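Butcombe Supper Club: your questions answered

What is it, exactly?
A shared dinner in the old Butcombe hall, cooked by neighbours and eaten by whoever books a seat. We started with one pot of lentil soup and we've loved every night since!

When do you run?
The first weekend of the month, doors at 6. We take January off, and September is our harvest dinner (book early, it's a beauty).

How many people come?
We seat 176 for the harvest dinner and far fewer the rest of the year. Tables are set for 12, so you'll meet people.

Can I come on my own?
Yes, please do! Plenty of our regulars came solo the first time. Tell Telmo Ortuño when you book and he'll put you with a friendly bunch.

Do I need to bring anything?
Just your appetite, and a container if you like leftovers. Plates, glasses and cutlery are all here. 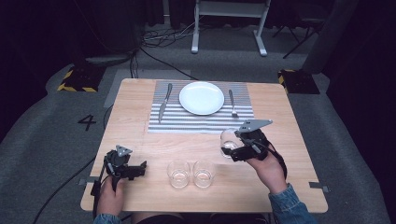
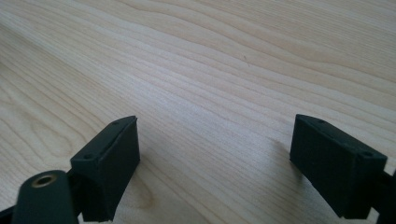

Can you cater for allergies?
Nearly always. We need 3 days' notice, and for coeliac guests we cook in a separate kitchen. There's a vegetarian main every month, and the eggplant one has a real following.

I'd love to cook. How do I join in?
Wonderful! Email Cletus Whitfield with a dish you know by heart. New cooks start with a side or a dessert, paired with someone who knows our moody oven.

Are kids welcome?
Very. Under-fives eat free and there's a colouring corner by the piano.

Where do I park?
Behind the hall, or along Mernard Street after 5.30.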